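Vanum County Charter Review Panel
Minutes of the Working Meeting on Council Confirmation of Appointees

May 24, 2018
Tiwari Building, ground floor

Presiding: Valentina Lucero, Chair
Present: members for the Warnness, North and River districts; deputy county attorney; clerk to the panel
Absent with notice: member for the Lake district

1. Call to order and quorum

The Chair called the meeting to order and the clerk confirmed a quorum. The agenda was adopted with one change: the item on public comment was moved ahead of the item on recusal at the request of the member for Warnness.

2. Minutes of the prior meeting

The minutes of the January meeting were approved with two corrections. In the section on vacancies, "appointing officer" replaces "appointing authority" wherever it appears. The motion to table the residency rule was seconded by the member for the River district, and was recorded under the wrong name.

3. Confirmation deadline under Section 172

The deputy county attorney summarized the current text. Section 172 of the charter requires the County Council to vote on each executive appointment "within a reasonable period." The phrase is not defined. The Council's own rules set no limit. In practice an appointee may serve in an acting capacity until a vote is held, and the charter does not say when acting service ends.

The draft before the panel sets a deadline of 31 days from receipt of the complete nomination file. If the Council has not voted by that day, the nomination goes on the agenda of the next regular session as the first item of business and may not be removed except by a recorded vote.

The member for the North district stated that the draft should go further and treat the nomination as confirmed when the deadline passes. The deputy county attorney advised that automatic confirmation would conflict with the section that requires an affirmative vote of the Council for any office with spending authority. The member asked that the objection be noted and did not offer an amendment.

Discussion turned to the meaning of "complete nomination file." The panel agreed that the term has to be defined in the charter text and not left to Council rules, so that the start of the period can't be moved by the body that is subject to it. The file as now drafted contains the signed nomination letter, the financial disclosure form, the resume, and the written answers to the Council's standard questionnaire.

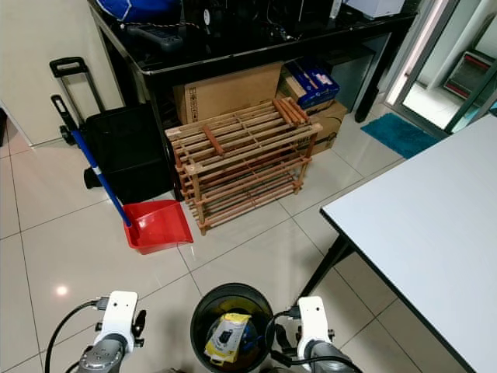
Does the deadline start over if the Council asks the nominee for more information after the file is complete?

The period keeps running. A supplemental request has no effect on the deadline unless the nominee agrees in writing to an extension, and the extension must state its end date.

The member for Warnness asked for that rule to appear in the section itself. The deputy county attorney will add it as a separate sentence.

Moved by the member for Warnness, seconded by the member for the River district, to forward the draft of Section 172 with the definition and the extension rule included. Motion carried. The member for the North district voted against.

4. Public comment on nominees

The clerk reported on written comments received during the open period. A total of 593 were logged. The clerk grouped them by subject and not by position, following the panel's instruction. The largest group asked that nomination files be posted before the hearing. A smaller group dealt with the time allowed for speakers. The remainder concerned individual past appointments and were placed in the record without a response, as the panel has no authority over completed confirmations.

Comments were logged in Cernetura, the county's docket system. The clerk noted that the system stores the time a comment is opened by staff as well as the time it is submitted, and that the two had been confused in the first export. The corrected export was sent to members before the meeting. No comments were lost, but several had been listed out of order.

The panel reviewed the proposed posting rule. Under the rule, the nomination letter, resume and questionnaire answers are posted when the file is complete. The financial disclosure form is posted with home addresses and account numbers removed. The River district member questioned who would be responsible for the removals. The present practice differs between offices, and in one case the appointing officer's staff had made removals that the clerk to the Council later had to reverse. Members agreed that a single office should do the work

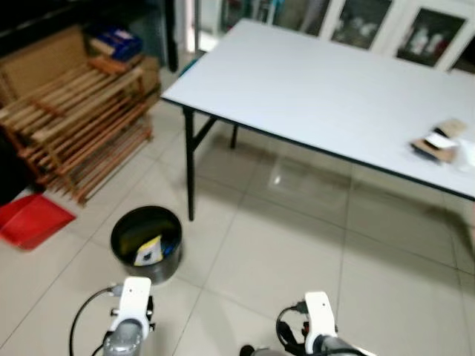 and that the clerk to the Council is the proper office, with the unredacted original kept under seal. The original would be open to Council members on request and to no one else without a court order. The deputy county attorney will check this language against the state public records law and report back if the two can't be reconciled.

On speaking time, the draft gives each speaker 3 minutes, with no transfer of time from one speaker to another. The member for Warnness supported the limit but objected to the ban on transfers, stating that organized groups often prefer a single speaker. The Chair observed that transfers have been hard to apply evenly when the presiding officer has discretion over them. A motion to strike the ban failed for lack of a second.

Moved by the member for the River district, seconded by the member for the North district, to forward the public comment provisions as drafted. Motion carried without objection.

5. Recusal of Council members

The draft requires a Council member to step aside from a confirmation vote when the nominee is an immediate relative, a current business partner, or a current employer or employee. The deputy county attorney asked whether campaign contributions should be covered. Members were divided. The North district member held that contributions are already disclosed and that recusal would give a nominee a way to remove an unfriendly vote by giving a small amount. The member for Warnness agreed on that point but wanted a required disclosure on the record before the vote.

The Chair directed that two versions be prepared, one silent on contributions and one with the disclosure requirement. Both are to use the same definition of "immediate relative" that appears in the county ethics code. No vote was taken.

The panel also noted that the draft doesn't say how the vote threshold is figured when a member is recused. Language will be supplied with the two versions.

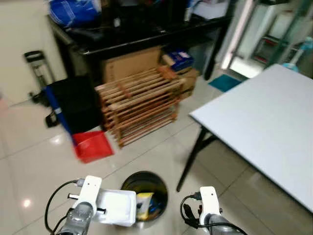 6. Action items

Deputy county attorney: revise Section 172 as approved; review the sealed-original language; prepare both versions of the recusal section, with threshold language.

Clerk to the panel: post the corrected comment log; send the definition of the nomination file to the Council's clerk for review of form.

Chair: notify the member for the Lake district of the votes taken and invite written remarks on recusal.

7. Adjournment

There being no further business, the Chair adjourned the meeting. The next meeting will be set by notice.

Minutes prepared by the clerk to the panel and submitted for approval.
Valentina Lucero, Chair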